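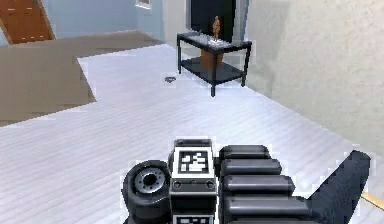

Figure 4. Vue de simulation : préhenseur au premier plan, table d'appoint à plateau de verre au second plan.

4. Prise en main du poste de supervision Kovby

4.1 Objet de la section

La présente section s'adresse aux agents d'entretien du site de Jorthorpe appelés à superviser le rangement automatisé des salons d'accueil. Le port manuel des objets n'est plus assuré par l'agent pendant les cycles. Celui-ci prépare la pièce, valide les trajets en simulation et conserve seul le pouvoir d'interrompre un cycle.

4.2 Validation d'un trajet

1. Ouvrir une session avec le code personnel. Le partage des codes entre collègues n'est pas autorisé.

2. Charger le modèle de la pièce concernée et contrôler la position du mobilier, des tapis et des portes.

3. Relever tout objet posé au sol, même de petite taille, et le déclarer dans l'onglet « Obstacles ».

4. Classer comme fragiles les plateaux de verre et les figurines. La vitesse d'approche est alors réduite automatiquement.

5. Lancer l'essai virtuel. En cas de contact signalé avec un mur ou un meuble, modifier le trajet et recommencer.

6. Transmettre le trajet au responsable d'équipe pour signature.

Remarque : les bords crénelés et les halos clairs autour des objets relèvent de l'affichage. Ils ne constituent pas un défaut du modèle.

ATTENTION : un trajet validé en simulation ne dispense pas de l'inspection de la pièce réelle. Aucun cycle ne doit démarrer en présence d'une personne dans la zone de travail.

4.3 Organisation du travail

La préparation d'une pièce demande environ 39 minutes lors des premières semaines. Ce temps est compté comme temps de travail effectif et figure au planning.

Les agents qui ne souhaitent pas tenir le poste de supervision s'adressent à Mme Efthymia Galanis, service du personnel. Les demandes de formation sont reçues jusqu'en mars par M. Orestis Politis.

Code 1048 : trajet non signé. Reprendre à l'étape 6.
Code 1057 : obstacle non déclaré. Reprendre à l'étape 3.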